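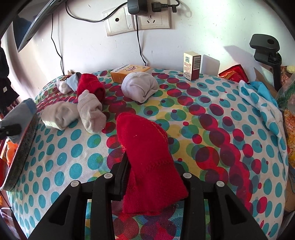
April 2023, bench notes, mostly the Citen

Back on the Citen hand-wind. Duygu dropped it off in December with a note saying "runs when it feels like it," and I finally cleared enough off the bench to get to it. Nice little watch, steel case, cream dial gone a bit toasty near the edge. I'd leave that dial alone even if she begged me.

First go on the timing machine was ugly. Fast by 40 seconds a day dial up, and a lot worse crown down. Looked magnetized to me, so I demagnetized it and ran it again – better, but still fast, so there's something else going on. Under the loupe two coils of the hairspring were touching on the balance cock side. Oil on them, I think. Whoever had it last was very generous with the oil! The train wheels were swimming in it too, and the keyless works had that brown syrup that grabs your tweezers.

So, full strip. Let the mainspring down first (I wrote this on a sticky note after the Bastos business and it's still on the lamp). Balance off, then pallet fork, then the train bridge. One of the bridge screws has a chewed slot, and it was like that when I got it, so please don't blame me later. I dressed it a little on the stone and it'll do. If anybody has a better one in the Tandent scrap tin, I'd love it, same thread as far as I can tell.

Cleaned everything, pegged the jewels by hand and did the hairspring separately in a dish of fresh solvent. Coils are free now and breathing nicely. Put in a new mainspring, 4 bucks more than last time from the same supplier, grumble grumble.

After oiling and assembly:
dial up, plus 10
dial down, plus 10
crown down, plus 19

Amplitude is healthy lying flat and drops more than I'd like when it's standing up. I want to look at the balance poise again before I touch the regulator, otherwise I'm just hiding the problem. Leaving it to run overnight in the movement holder under the dust cover. Please don't wind it for me, I know it's tempting.

Other stuff. The Pruruvberg alarm watch is waiting on a crystal. I measured it twice and got two different numbers, so somebody else have a go with the good calipers before I order. The strap on it is shot as well, lug holes torn right through, and I'd go for plain brown leather if the owner doesn't care.

We're low on pegwood and the fine grade of oil. Also the blue screwdriver is missing its blade again.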